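Potluck kitchen checklist, casseroles and hot dishes
Form by Prestudard, comments by Tshepo Coetzee

1. Oven thermometer agrees with the dial. NO. Dial set to 400, thermometer read 375 at best. I'd like to see who passed this last time.

2. Sinks stocked with soap and paper towels. Yes.

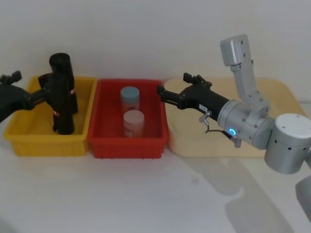

FURNIVAL HALL, March

3. Fridge at 40F or below. Yes, on the door display. I don't trust door displays. Put a thermometer on the middle shelf.

4. Chicken and rice bake hot in the center. "Looks bubbly" was the answer I got. Bubbly at the edges proves nothing. Probe it.

5. Leftover rice chilled promptly. Ticked, with no time written down. I'm counting that as a no.

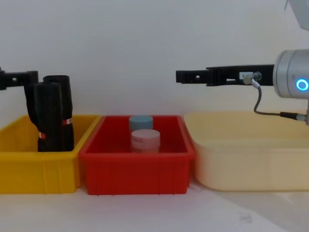
6. Allergens listed on every dish. Partly. The Gramia bake said "may contain dairy" under a layer of cheddar.

7. Warming tray holds 140F. The Pirine tray sat at 114 on high. Do not use it for serving until it's fixed or replaced.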